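Refill shops are making it too hard

Posted 3 January 2023

Writing this fast, between the school run and a dentist appointment, so forgive the state of it. But the Toscombe refill shop closed on Saturday and people on the town page are already blaming "lazy customers" and I want to get this down while I'm still annoyed.

I was one of the lazy customers. Went four times, maybe five. Liked the idea. Liked the people. Stopped going.

Why? The hours, mainly. Open at ten, shut at four, closed Mondays. I work until five-thirty in Hinberg. So does half of Toscombe. You can't build a shop for commuters' soap and then open it only when the commuters are gone. The one Saturday I did make it there was a line out the door, one scale, one very nice woman weighing everybody's jars twice – once empty, once full – and doing the math on a pad.

Then the price. Dish soap cost more by the ounce than the same stuff in a new bottle at the supermarket. I know the reasons. Small orders, rent, paying staff properly. Fine. But a person standing there with her own bottle, who carried it across town and did the pouring herself, is going to feel a bit foolish paying extra for it. That feeling matters. It's what sends people home.

Nana Wumbei made this point at the library talk back in April and got some cold looks for it. She said we keep asking people to be good when we could be asking the shops to be easy. I wrote it on the back of my parking ticket. She's run the refill counter at the Trirville co-op for years and she isn't selling anybody a lifestyle. It's a counter. It's next to the eggs. You're already in there buying eggs.

And it works! Trirville sold 3668 refills last year, by the number they had up on the board by the registers. Toscombe managed 668. Trirville is the bigger town, yes, I can hear you. Not five times bigger.

What does Trirville do differently. It's open till nine. The pumps are set so one pull is one price, no scale. If you forget your bottle they have a crate of washed ones other people brought back, take one, no deposit. I forget my bottle every single time. I have used that crate more than I'd like to admit.

My brother in law says none of this counts for anything next to what a factory puts out in a morning. Probably so. He says it about everything, he said it about the bus lane. I don't think a soap bottle saves the world. I think it's dumb to throw out a perfectly good pump every three weeks when the pump is the part that costs something to make and it still works. My grandmother would of had a fit. You don't need a theory for that.

Where I get really cross is the stuff sold as "eco" refill. A thick plastic pouch with a screw cap, can't be recycled at our curb, holds enough to fill the bottle once and a little bit over. Somebody is making good money on those. Darko Street market had a whole table of them before the holidays with little leaves printed on the front. Leaves!

So here is my ask, to whoever takes over that shopfront, and to the two supermarkets while I'm at it. Put a soap pump near the door. Keep it open in the evening. Charge less than the new bottle, even if it's only a nickle less. Leave the posters off the wall. Then come back in a year and tell me people are lazy.

Have to go, dentist.
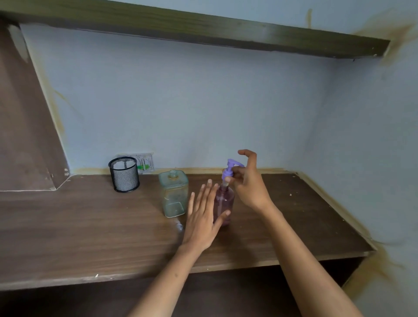
Do you have to wash out a soap bottle before you refill it?
Rinse it with warm water and let it dry fully if you're changing brands or it has been sitting a while, and run some warm water through the pump too. For the same soap going straight back in, plenty of people skip it, but a wash every few refills is a good habit.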